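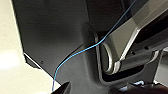 Bench notebook, Saltach workshop
Entry for July 2025

Subject: Routing of the light-blue cable past the metal bracket, grey moulded panel

1. Purpose of the work

The panel is one of the set received from the Celham store in February. The work recorded in this entry concerns the route of the thin blue cable across the face of the panel and over the bracket. No electrical work was carried out and none is proposed until the route has been agreed.

The earlier drawing shows the cable taken behind the panel through a grommet. Colleagues who have handled the Celham set will know that the grommet position was never settled, and that two different positions appear on two issues of the same sheet. I have worked from the later issue, sheet 2,481, and have marked the other as withdrawn in the drawer. If anyone holds a private copy of the older one, please destroy it.

2. Condition before starting

Panel: dark charcoal grey, matte, with a slight texture to the finish. The texture takes pencil poorly. Chinagraph is satisfactory and comes off with a dry cloth.

Bracket: light grey metal with a brushed surface, ending in a rounded loop which sits in the rectangular opening in the panel. There are two small dark holes in the bracket. The later issue of the drawing calls them fixing holes but gives neither a thread nor a depth. I have left them alone.

Opening: the raised edges round the recess are a lighter grey than the rest of the panel. The drawing does not show them as raised. This matters for the cable, which must clear them, and the sheet should be corrected at the next issue.

Cable: very slender, blue insulation, slightly twisted along its length. I would ask that nobody attempt to take the twist out by pulling. A cable of this gauge should be laid down and allowed to relax. The Hemeo handling note on file says the same, in rather more words.

3. Route under consideration

Three routes were discussed at the bench before the summer closure.

Route A passes behind the panel by way of the grommet, as drawn. It is tidy but requires a hole whose position is in dispute.

Route B follows the diagonal edge of the panel and avoids the bracket altogether. It is the longest of the three and uses 900 mm of cable, against a stock length of 500 mm. A joint would be needed. I do not favour a joint in cable this fine.

Route C crosses the face of the panel in a gentle curve, passes over the upper part of the loop and continues diagonally across the bracket. It is the shortest and calls for no new holes. It is also the most exposed, and it puts the cable over metal.

Route C is the one laid out at present. It should be understood as a trial layout and not as an approved arrangement. The label on the bench says so, but labels at this bench have a way of ending up under the parts tray.

4. Observations on Route C

4.1 The curve is easy and I see no reason to tighten it. The temptation with a light cable is to draw it straight, and that would bring it hard against the loop. Some slack should remain on the lower side.

4.2 The point of most concern is the crossing at the loop. The metal is polished there and I could feel no burr with a fingertip, though a fingertip is a poor instrument. I propose a short sleeve over the cable at this point only. The clear sleeving in the second drawer is too large in bore and would slide. The Caputo sleeving is nearer the size, but the remaining length is reserved for the other job and must not be cut without asking.

4.3 If the loop is meant to turn, as its shape rather suggests, the cable must not cross it in any fixed position. The drawing is silent. The Celham covering letter refers to the part in one place as a hinge and in another as a handle, and I have been unable to establish which is correct. I have not forced it. Until an answer is received, the loop is to be treated as a moving part.

4.4 Towards its lower end, the cable looks paler, almost whitish, compared with the blue elsewhere. This may be nothing more than the light on it. It may equally be a mark in the insulation, which on fine cable can come from bending. I have entered it as a query. It should be looked at under the bench magnifier, in daylight if possible, before any sleeve is fitted.

4.5 Adhesive clips were considered for the face of the panel. The finish is textured and I doubt that the small clips would hold for long. I should prefer to test one on the scrap panel and leave it for a week. Please do not stick trial clips to the Celham panel itself — the residue from the last attempt on the other unit took a whole afternoon to remove.

5. The edge of the panel

A thin bright line is to be seen low down where the panel meets the pale cream surface. I cannot say from the outside whether it is a lit rim or the edge of a separate layer lying under the grey. The distinction is of some importance for Route B, which would run along that boundary, and of none for Route C. The drawing shows a single thickness. If there is a second layer, the quoted depth of 110 mm for the assembly needs to be checked, for it was worked out from the drawing alone.

I have not lifted the panel to find out. It should be lifted once only, with two persons present, and with the cable removed beforehand.

6. Matters outstanding

Magnifier check of the pale length of cable. To be done first.

Letter to Celham asking whether the loop turns, and through what angle. A draft is in the correspondence folder and requires a second reader.

Thread and depth of the two bracket holes. A gauge may be tried gently in either. Nothing is to be screwed in.

Clip test on the scrap panel. The start of the test should be written on the panel itself in chinagraph, as well as in this book.

Correction to sheet 2,481: raised edges to the opening, and the grommet to be deleted if Route C is adopted.

Order for narrow sleeving. The requisition book is at the front office and must be signed for.

7. Notes for whoever next uses the bench

The cable is to be left as laid. If the panel must be moved, record the position of the cable where it leaves the loop and where it leaves the bracket, and make a small sketch on the facing page. A sketch is of more use than a sentence here.

The cream surface marks easily. Tools should go on the mat, and the mat should be brushed before it is used, as there was swarf on it from the drilling jobs.

Side cutters are missing from the rack again. The pair with the red sleeves belongs to this bench and should be returned to it.

Entry closed. Next entry to follow the reply from Celham.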